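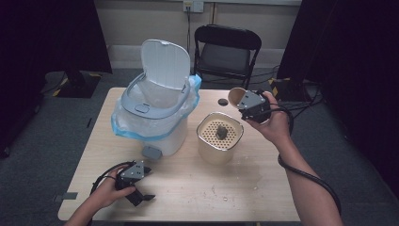
4.2 Getting residue from strainer to bin

Most of the kitchen waste we logged never went near a plate. It came out of strainers, filter baskets, the perforated inserts people keep by the sink or the kettle. Small amounts, handled often. Of the 3,439 disposal events in the diary set, 317 were of this type, and they are the ones that left marks on the furniture.

We split each event into three steps: open the container, move the residue, close up again. Opening is quick. Moving is where the mess happens, and closing is where people give up. Caps got left on the counter, or put back over a dirty insert. Zineb Helmy coded all of the closing steps and Ksawery Cieślak recoded 300 of them; disagreements were mostly over what counts as "closed" when a cap is resting on the rim but not pushed down. We kept those as open.

Bin height. The Kallholm households kept the bin on the floor and worked the pedal by foot, both hands free. The Ona households often had it up on the table or counter for this job, which shortens the distance the residue has to travel but makes the pedal useless, so the lid has to be raised by hand and left up. Figure 3 is the raised arrangement. The bin is at table height with its lid standing open, the short container next to it, a small dark lump on the perforated disc. Cap off, still held. Crumbs and stains on the table top, mainly toward the front.

Tipping the insert straight over the bin worked for dry residue. For damp residue it didn't; the lump stuck and people knocked the insert against the rim, and then there were spots on the outside of the bin too. Knocking was more common with the raised bin. We had expected the oposite.

Liners. Pedal bins with a rim ring are meant to hide the bag edge but few people bothered. In Figure 3 the bag is folded down over the outside of the rim, light-blue edge showing. With the bag like that the opening is wide and soft, good for tipping. Bad for knocking, as there is nothing firm to hit. Two households used no liner at all and were dropped from this comparison, see 4.4.

Wiping. Asked afterward, people said they always wipe the table. Diaries say otherwise. Residue from the morning was commonly still listed at the evening entry, and Annunziata Grasso noted that participants often didn't register small crumbs as dirt until asked to write them down. Stains on pale wood finishes were reported more than stains on dark ones. Could be visibility only, we can't seperate the two with the data we have.

Caps. A deep cap, cup shaped, was sometimes set down hollow side up and used as a holding place for the residue itself. That adds a second thing to clean. The Zesik insert has a flat cap and we saw none of this there, though only 3 households owned one.

Limits for this part: diary entries written in a hurry, no weights for residue under a spoonful, one November collection period. Seasonal drinks may push the numbers up. Weights are taken up in section 5.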